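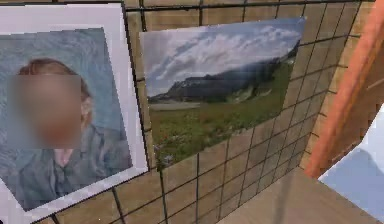
How to Scan and Label a Box of Old Family Photos

Posted in: Home & Family > Paper, Photos & Records
Tuesday, April 5, 2022
By So-yul Yook

Search this site Go

Last winter I scanned the prints my aunt had kept in two shoe boxes and a cookie tin. There were 726 of them. The scanning went faster than I expected and the labeling went a lot slower, so most of this page is about labeling.

What you need

A flatbed scanner, a soft brush, a pair of cotton gloves, a soft pencil (a 4B works), some index cards and a computer with a few gigabytes free. I used a secondhand Plemier flatbed that cost me 109 dollars. A phone app will do for snapshots you only want to text to a cousin, but the glare on glossy prints is hard to avoid.

Do not use a scanner with a feed slot for anything curled, cracked or stuck to a backing.

Step 1. Keep the order you found them in

It is tempting to tip everything out on the table and start sorting by face. Leave that for later. Prints that came back from the lab together often stayed together, and one dated envelope can settle the year for a whole stack. Take each stack out as it is, put an index card on top, and give it a letter. Write down where it was: "tin, bottom," "box 1, behind the divider."

Step 2. Check the backs

Look for handwriting, lab stamps and processing dates. A date printed by the lab is when the film was developed, which can be a year or more after the picture was taken. In our family a roll could sit in the camera from one birthday to the next.

If a back has any writing on it, scan the back too. Give it the same number as the front with a "b" at the end.

Step 3. Clean lightly

Brush the loose dust off the print and wipe the scanner glass with a dry microfiber cloth. No water, no window cleaner, no erasers on the picture side. If a print is stuck to the glass of a picture frame, do not peel it. Scan it through the glass and accept a softer result.

Step 4. Scan

These settings worked for me:

Snapshots up to 4 x 6: 600 dpi
Wallet size and smaller: 1200 dpi
8 x 10 portraits: 300 or 400 dpi
Color mode for everything, including black and white
Automatic correction off

Save as TIFF if you have the room, and make JPEG copies for sharing. Lay three or four small prints on the glass at once with a finger's width between them and let the software split them. Mine got this wrong on pictures with white borders, and I ended up doing those one at a time.

Step 5. Name the files

Use the stack letter and a number, such as C-014. Don't put the people in the file name. You will get somebody wrong, and then you have a file name to fix in four places.

Step 6. Label

Put the names, place and date in the caption field of your photo program. I used Flilo and then moved everything to Hetum, and the captions came through, though the keywords did not. Try it with a few files before you do the lot.

For names, go left to right and use full names, with the maiden name if you know it. "Mom and Ruthie" will mean nothing in forty years. If you are guessing, add a question mark. If you only know the decade, write "1970s" and stop there.

I sent the unknowns to relatives in batches of ten. A batch of fifty got no answer at all. Phone calls were better than email, and I kept the file open and typed while they talked. My uncle could not name the man in G-031 but knew the car and who had sold it to him, and that gave us the street.

Step 7. Put the prints away

Pencil the file number on the back near an edge, pressing lightly, with the print on a hard surface. Pencil skids on the newer plastic-coated papers, so for those write the number on the sleeve. Store them upright in an acid-free box in a closet. Attics and basements are both bad. If you want to display a portrait, have a copy printed and put the original back in the box.

Step 8. Back up

Keep one copy on the computer, one on an external drive and one at somebody else's house. My sister has ours. We swap drives every May.

Filed under: scanning, family history, storage

Contact | © 2022 MacAulay Home Pages | Back to top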